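The owner of Grevix, a cutlery shop, swears a good wooden fork will outlast the drawer it lives in. I had my doubts and said so.
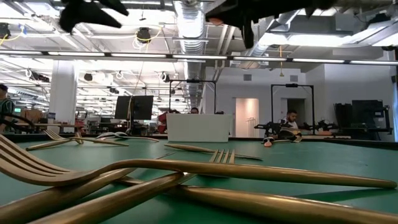 Can they go in the dishwasher?

"I'd wash them by hand and dry them right away."

So, more chores — and a price to match. I wasn't sold.

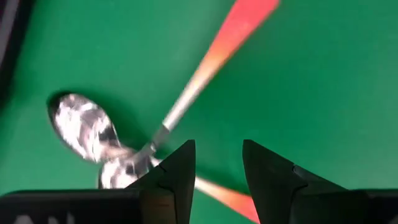
Colored handles are another thing I distrust. "People choose with their eyes," the owner told me. Fine, and the handle that goes from cream through peach to coral red is pretty. I asked how that color would look by September. "Ask me then," came the reply.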